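件名: Re: [kakefuton-ml] 羽毛布団、家で洗えますか

エルマリーさん、みなさん、こんばんは。

Elmarie Botha さんの投稿:
> 8月のうちに冬布団を片づけたいのですが、
> Kultley の羽毛は家の浴槽で洗っても平気ですか?
> クリーニングだと11枚まとめてでないと
> 引き取ってくれないと言われて困っています。

11枚! うちの家族全員分を集めても足りません(笑)
私は去年、浴槽で踏み洗いしました。中性洗剤を少なめに、お湯は40度まで。すすぎは思っている倍やってください。泡が残ると乾いてから羽毛が固まって、もう本当に悲しい手触りになります……。 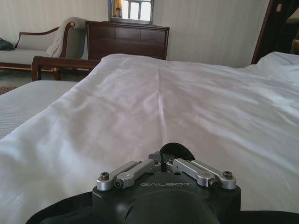
白い掛け布団カバー。少しつやのある生地です。

つやのあるカバーは中身と別に、裏返してネットへ。脱水は短めで切り上げたほうがしわが楽ですよ。前に Wróbel の柔軟剤を入れたら、つるつる滑って朝には布団が床に落ちていました。以来使っていません。

乾燥は Haltthorpe のコインランドリーに頼りました。大型機が一回600円で、二回まわしてから家で陰干し。途中で一度出してほぐすと、だまになりにくい気がします。

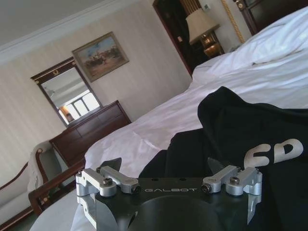 同じ日にもう一枚。

そうそう、しまうときの圧縮袋ですが、羽毛はつぶしすぎると戻りが悪いので、私は Kakitov の不織布ケース(589円でした)にふんわり入れています。防虫剤は上に置くだけ。

綿の敷布団を家で洗った方、いらっしゃいますか? 重くて持ち上がらないんじゃないかと、まだ手を出せずにいます。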